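Zidwood Vegetable Recipes: Data Card

A collection of home vegetable recipes in plain text, with ingredient tables

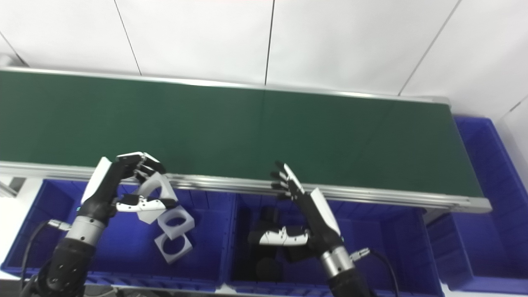

Green conveyor belt in front of a white paneled wall.

Overview

Zidwood holds 60 home recipes for gourds, beans, leafy greens and roots, typed up from handwritten notebooks. Each recipe is one text file. A single ingredient table covers the whole set. The recipes are everyday dishes such as ridge gourd curry, cluster beans with coconut, spinach dal and radish stir fry.

The first release was called Jaltley and had 23 recipes. Those are all still included under the same file names.

What is in the folder

recipes/ has the recipe files, one dish per file
ingredients.csv lists every ingredient by recipe, with amount and unit
names.csv matches vegetable names across languages
notes.txt has corrections made after typing

Recipe file layout

Every file starts with the dish name, then servings, then cooking time in minutes. The ingredients follow, one per line, and then the method. Steps are not numbered, as the notebooks did not number them. A blank line separates one step from the next.

If a notebook gave no cooking time, the field says "none". Please do not read this as a dish that needs no cooking.

Columns in ingredients.csv

recipe_id: matches the file name
item: the ingredient in English
item_local: the name as written in the notebook
amount: a number, or empty
unit: cup, tsp, tbsp, g, piece, handful or pinch

Units

A cup in the Mudaliar notebook is a small steel tumbler. We kept "cup" as the unit and did not convert it. The Preltness notebook uses grams for vegetables and spoons for everything else. To sort by source, use the first letter of recipe_id, which is M or P.

Salt is almost always "to taste". In those rows both amount and unit are empty.

Known problems

Curry leaves appear as "handful" in some files and "piece" in others, where piece means one sprig.

Bottle gourd and ash gourd were mixed up in the first release. The fix is in notes.txt and in the current table.

There are 20 recipes with no serving size. Most are side dishes.

Two spellings of asafetida are used in the method text. The table uses one.

Suggested uses

The set works well for meal planning scripts, shopping lists and practice with messy kitchen units. It is too small for training a recipe generator from scratch. It has no nutrition values, and allergen information has not been checked.

Updates

The next batch is planned for May and will add pickles and chutneys from the Preltness notebook. Corrections are welcome. Include the recipe_id and the line you want changed.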